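What we spent on the second bench, and what I'd budget for next time

I promised back in September that I would write up the costs of the second bench once it was finished. It isn't finished, but it is working, and if I wait for finished I will never write anything.

For anyone new, we are a small group sharing two rooms above a joinery shop in Trorkwood. There are five of us paying rent. The first bench has one arm on it and was put together from whatever we had. The second was meant to be a proper two-arm bench, planned on paper and bought in one go. I did the planning, so the mistakes below are mostly mine.

The budget

We set the limit at £2393. It looks like an odd number, but it is what was left in the equipment pot after the rent and the insurance had gone out. Spyros wanted to round it up to 2500 and chip in the difference. I said no, as the last time we did that the difference grew every week.

The arms took well over half of it. We bought them as kits from Endholm, both in the same order, and I would do that again. Fathima had found a single used arm for a good price and suggested we match it with a new one. On paper that saved a fair amount. The trouble is that the used one was an older version with different motors in the wrist, so we would have needed two sets of spares and two sets of settings. Spares are the bit I always forget to cost. This time I put in one spare motor and one spare set of gripper fingers from the start. The motor is still in its box and the fingers are not.

The frame

Aluminium extrusion is sold by the length, and the cutting is charged per cut. I knew this and still managed to draw a frame with far more cuts than it needed. Nilmini went over the drawing in an evening and got rid of 16 of them by making pieces the same length wherever she could. We bought it from Skollura, who were slow but sent exactly what was on the list, bagged and labelled.

If you are planning one of these, do the fixings as a separate line. I had written 'bolts etc.' and put a guess next to it. T-nuts, corner brackets and the right length of bolt came to almost three times my guess.

We argued for a while about side panels. I thought they were a luxury. Esperanza pointed out that on the first bench the background changes whenever somebody walks past or moves a coat, and that everything we record on it looks different from one day to the next. She was right. The panels were cheap and they are the best value on the whole sheet.

Cameras and cables

One small camera on each wrist, plus one looking at the table from outside. The cameras themselves were within a few pounds of the plan. The cables were not. A cable that has to follow an arm through all its bends needs to be longer than you think and softer than the one supplied, and it needs clips. We went through two lots before we had any that didn't pull at full stretch.

I had also not allowed for power. Two arms on two supplies, the lights, the computer and a charger meant a new extension block with decent sockets, and then a longer one when the first didn't reach. Small sums, but there were 13 of these small sums by the end and I had planned for none of them.

Things to pick up

This is the heading people laugh at when I show them the spreadsheet. You buy a bench for handling objects and then you need objects. With the first bench we used pens and mugs, and we got bored of both. Tharindu suggested flowers, on the grounds that stems are thin, they bend, and there is no mistaking whether one is in the vase. I costed for a bunch of flowers and a vase. We now have more of both, and I have given the heading its own line of £40, which I suspect is still low.

It is a slow job. One arm has to bring the stems over without letting the heads swing into the other arm, and the vase has to be somewhere both can reach. Most of an afternoon goes on moving the vase a little to one side and trying again. 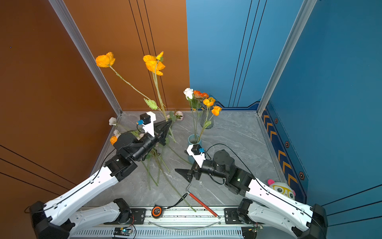 Left arm with the poppies, right arm with nothing to do yet. Tape measure still on the rail.

What I would change

I would put ten per cent aside for cables and fixings before choosing anything else. I would ask for delivery times in writing, as we had arms and no frame for long enough that they lived under my desk. And I would buy hand tools for the bench and keep them at the bench. We didn't budget for any, so everything gets borrowed from the first room, and whoever needs it next has to come and look for it.

I'd also think harder about the table itself. Ours was chosen for being flat and the right size, and it does the job. Fathima would have liked it a hand's width deeper, and having spent some time with it so far I agree. There is room for the vase and for what goes in it, but you have to think about where you put things down.

We came in over budget, though by less than I had feared. The overspend was covered by selling the old bench supply and a box of Bepari controllers that had been on the shelf since before I joined. Esperanza has the full spreadsheet if anybody in a similar position would like a copy – leave a comment and I'll pass it on. The prices in it will go out of date, but the list of headings should still be useful.

Next on the list is a better light for the second bench. Spyros has been told to get three quotes.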